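Über uns – die Robotik-AG Skiltis

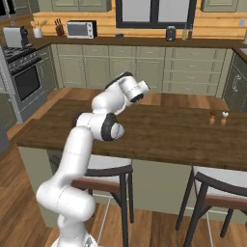
Unsere Übungsküche in der Simulation: der Arm über der Kücheninsel, rechts die beiden Streuer.

Skiltis ist eine Arbeitsgemeinschaft für Schülerinnen und Schüler ab Klasse 9. Wir sind zurzeit 12 Leute, treffen uns im Computerraum und bringen einem simulierten Roboterarm Küchenarbeiten bei. Wer bei dem Wort Robotik an Maschinen denkt, die demnächst den Abwasch übernehmen, wird bei uns vermutlich enttäuscht.

Unsere laufende Aufgabe heißt intern Pondia. Der Arm soll einen Streuer von der Kücheninsel nehmen und an einer anderen Stelle wieder abstellen, ohne den zweiten umzuwerfen. Ein Kind im Vorschulalter kann das. Wir haben fünf Monate dafür gebraucht, bis es in der Simulation halbwegs verlässlich ging, und »halbwegs« steht hier mit Absicht. Verschiebt man die Streuer ein Stück, fängt ein guter Teil der Arbeit von vorne an.

Was wir machen

Gearbeitet wird in Zweiergruppen. Eine Gruppe kümmert sich um die Bewegungsplanung, eine um das Greifen, eine baut die Küche um, damit sich der Arm nicht an eine einzige Anordnung gewöhnt. Die übrigen werten Fehlversuche aus. Das klingt nach der langweiligsten Aufgabe, ist aber die, bei der man am meisten lernt. Programmiert wird in Python, Vorkenntnisse sind nützlich, aber keine Bedingung. Geduld schon eher.

Was wir nicht versprechen

Auf vielen Seiten von Schulen und Vereinen steht, Robotik mache Jugendliche fit für die Zukunft. Ob das stimmt, wissen wir nicht. Wir können sagen, dass man bei uns Fehlermeldungen lesen lernt und nach einer Weile misstrauisch wird, wenn ein Werbefilm einen Roboter zeigt, der alles beim ersten Mal schafft.

Auch der eigenen Simulation trauen wir nur begrenzt. Reibung und Gewicht sind darin Zahlen, die jemand eingetragen hat, in unserem Fall wir selbst. Wie viel davon auf einem echten Arm übrig bliebe, ist offen – einen echten Arm besitzen wir nicht.

Wettbewerb

Im Juli haben wir zum ersten Mal am Schülerwettbewerb Candemach teilgenommen und sind in unserer Gruppe Sechste geworden. Verloren haben wir die Punkte vor allem beim Abstellen. Die Bewertung fanden einige von uns fragwürdig, weil Tempo mehr zählte als Sorgfalt. Ob wir noch einmal antreten, wird nach den Ferien abgestimmt.

Mitmachen

Zum neuen Schuljahr sind zwei Plätze frei. Man darf zweimal zuschauen und sich dann entscheiden. Die AG kostet nichts, Rechner sind vorhanden. Anmeldung über das Sekretariat der Pathirana-Schule, Stichwort Skiltis.

Stand: 2018-08-02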